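# Fino Colony Counter – bench unit for agar plates

I've been counting plates for longer than I'd like to admit, and for most of that time I did it with a felt pen, a clicker and a desk lamp. Then the lab in Ilton got a Fino and I got my evenings back (well, some of them!). We stock it now, so this page is partly a product listing and partly me going on about it.

The Fino is a lighted counting stand for standard 90 to 100 mm petri dishes. You set the dish on the stage, touch each colony with the pen, and it beeps and adds one. That's the whole idea. No camera, no software, no login. The light comes from underneath at a slant, so small colonies show up as bright dots on a dark background, and you can flip it to a plain white background for blood agar or anything else that's dark.

## What you get

- Counting stand with dark and white background discs
- Pressure pen on a coiled cord
- Magnifier on a bendy arm
- Grid disc, 1 cm squares
- Power supply and dust cover

## The stuff people ask me

**How high does it count?** The display goes to 3,000 and then it stops and blinks at you. I've only hit that once, adding up a whole rack of water samples without clearing in between – 3,087 by the time I'd finished the last dish on paper. For single plates you'll never get near it. If I see 423 on one dish I write "too many to count" and go make another dilution anyway.

**Does the pen mark the dish?** Only if you want it to. It takes regular felt tips, the Zwahlen ones fit best, or you can leave the blank tip in and it just clicks. I like ink, it stops me counting the same colony twice when someone walks in and starts talking.

**How hard do I have to press?** There's a dial on the back with five settings. Glass dishes are happy on anything. With thin plastic ones I'd stay on one or two, or the lid flexes and you get a double beep.

**Can I clean it with alcohol?** The stage and the discs, yes, 70% is fine. Keep it off the magnifier! It clouds the coating, and a replacement lens has to come from Vurnport and takes forever.

## Price and shipping

The Fino is $423 with everything listed. Extra grid discs are $98 for the set, which I know is steep for two circles of plastic, but they do hold up. Orders go out from Ilton on weekdays. The April batch sold out, and the next one is in as of 5/16/23.
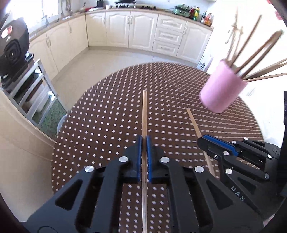 A customer in Vurnport wrote to say that the beep was too loud for a shared room and asked if it could be turned off. It can – hold the clear button while you switch it on, and the display will flash instead. She also wanted to know if the white disc works for green zones on blood agar, and for me it does, as long as the overhead lights are off and the magnifier is pushed out of the way.

Spare pens and power supplies are on the parts page. The older stand with the square plug takes a different supply, so check yours before you order.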